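Second week of showing the gripper how to tidy a desk cubby. You hold the tool, do the job yourself, and the recording becomes one demo. We want 800.

16 done this morning before my wrist complained. Nearly half had a pause in the middle where I was thinking. Those get binned - the model learns the pause too.

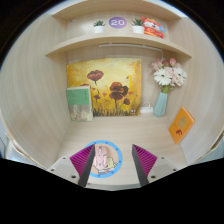
Going slower helps more than going neatly. I open the fingers early, come in straight and wait a beat before closing.

Tried the same job by remote control in January on the Veltance arm. It took far longer per demo and I kept overshooting.

More tomorrow, with a different cubby.

Comments

Do you keep the failed grasps?

2 of us here do it by remote, no wrist trouble - sore eyes though

Following this.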